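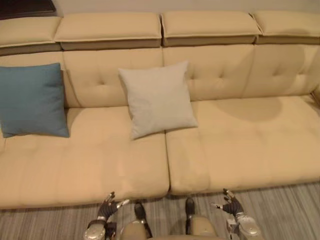 Attention Is Not a Muscle

The most common metaphor in self-improvement writing treats attention as a muscle. Exercise it, the argument runs, and it strengthens; neglect it, and it wastes. I think the metaphor is wrong in its mechanics and that it produces bad advice, particularly for people who have taken up a meditation practice and are disappointed with the result.

A muscle adapts to load by changing its own tissue, and the gain transfers. A leg strengthened on stairs is stronger on a hill. Trained attention transfers poorly. A person who can follow the breath for an hour may still lose the thread of a budget paper on page two. What has improved is the handling of one object under one set of conditions.

A Small Record

For two years I have kept a log of my own lapses. The procedure is plain. I sit, attend to the breath, and make a pencil stroke each time I notice that I have been elsewhere. Over 91 sittings I recorded 1,056 strokes. The number means little in isolation, and it carries an obvious defect: a stroke records the noticing of a lapse. A lapse that goes unnoticed leaves no mark on the paper.

It follows that a rising count is ambiguous. It may indicate a more scattered mind or a more alert observer. My own counts rose through the first winter, and on the muscle model I should have concluded that I was getting weaker. I very nearly stopped in June for that reason.

Ximeng Peng, who taught the evening course where I started, had warned us about this and I had not listened. Her position was that the return is the practice, and that the interval between returns is a by-product. I found it an irritating formula at the time. I now think it is the correct unit of analysis.

What the Metaphor Costs

The muscle model tells the practitioner to measure duration. Duration then becomes the goal, and effort is spent on holding still. In my experience this produces a narrow, clenched sort of concentration which collapses the moment a neighbour starts a lawnmower. It also produces guilt, as any lapse is classed as a failure of strength.

A better comparison is calibration. An instrument drifts. Drift is a property of the instrument and the room, and no blame attaches to it. The useful variables are how often the instrument is checked and how large the error has grown by the time of the check. On this model a wandering mind is the ordinary condition, and the skill lies in shortening the delay before the drift is detected.

Kaiwen Ren has objected to me that calibration presupposes a standard, and that the mind has nothing external to be set against. It is a fair objection and I have only a partial reply. The standard is the intention formed at the start of the sitting. It is local, it expires, and it must be set again the next day. I do not claim that it gives access to some truer self underneath, and I am wary of teachers who say it does.

There is a second objection, which is that the muscle metaphor is motivating even if it is false. Perhaps so. Beginners do like the idea of reps. But the people I have watched give up did so at the point where the promised strength failed to arrive – and a model that loses its users at the first plateau is a poor motivator.

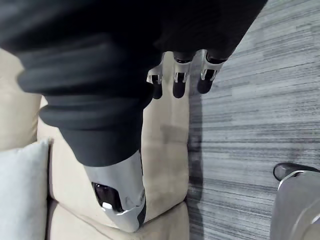
Does a longer sitting give a better result than a short one?

Length matters less than the number of times the intention is deliberately set. Three short sittings in a day contain three deliberate starts, and the start is where most of the useful work is done. A long sitting has its uses for anyone who wants to study boredom or discomfort, and I would leave it until the short ones have become routine.

Where This Leaves Practice

My recommendations are modest. Drop the timer app for a month, or at least turn off the running totals and streaks. State the object of attention before sitting down, aloud if the household will tolerate it. Mark noticed lapses if you find the record useful, and do not compare one week's total with another's.

I would also drop the word "focus", which has come to mean both the act and the supposed capacity. Cuiping Fu uses "return" for the act and has no word for the capacity. I have tried her vocabulary since the new year and have so far not missed the other term.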